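Finish for a distressed plank desktop — wax or poly?

gwham
Posted 08/09/2019
I have a Lideck desk with a brown distressed plank top. The original finish is gone in the spots where my forearms rest, and the seam between two of the planks catches crumbs and pencil shavings. The desk gets used 6 days a week. I have Tanabe paste wax on the shelf and half a can of Dodex satin polyurethane. Which one, and do I fill the seam first?
— Gun-woo Ham

plankton_r
Poly. Wax has no real resistance to heat or alcohol. Scuff with 220, vacuum, wipe with mineral spirits, two thin coats. Leave the seam alone. Planks move across the grain and a rigid filler will crack out by December.

oldmill
Disagree on the poly. On a distressed surface it pools in the low spots and you get shiny puddles around every knot. Wax can be redone in an evening without sanding.

plankton_r
It pools if you flood it. Thin the first coat and tip it off with a nearly dry brush.

gwham
How do I know what is on there now? The Lideck sheet only says "protective finish."

oldmill
Drop of water on a worn patch and another on a good patch. If the worn one darkens within a minute, that wood is bare. Then denatured alcohol on a swab, somewhere hidden. If it goes tacky, it's shellac.

tessellate
Mine is a similar top, waxed with Bullness, second year.

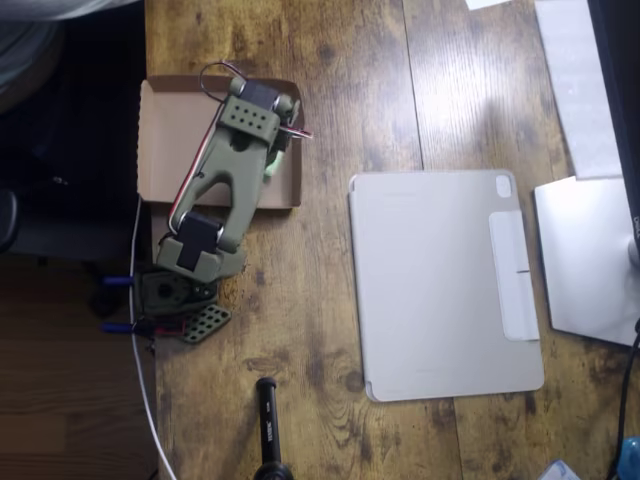

Wax wears unevenly, and on a plain tabletop I would not accept that. On rustic planks the lighter patches sit in with the knots and the dark grain, so I don't chase them. The long seam is unfilled. I run a stiff brush down it when I clear the desk, and the tablet stays in its folio so nothing hard rubs on the wax.

plankton_r
Clamps on the edge will dent through wax. Put a scrap of leather under the pads.

tessellate
They will dent through poly too. Film finish doesn't make softwood harder.

plankton_r
Didn't say it was softwood. Fair on the dents.

gwham
Water test done. Worn patches darkened, the rest beaded. Alcohol did nothing. Leaning wax. Do I sand the good areas?

oldmill
No. Clean with mineral spirits, let it dry overnight, gray pad on the bare spots only, then wax. Buff after 6 hours. Anything as fine as 800 is a waste of paper on that surface.

plankton_r
If you wax it and want poly later, you have to get all of the wax off first, including out of the seam. Decide once.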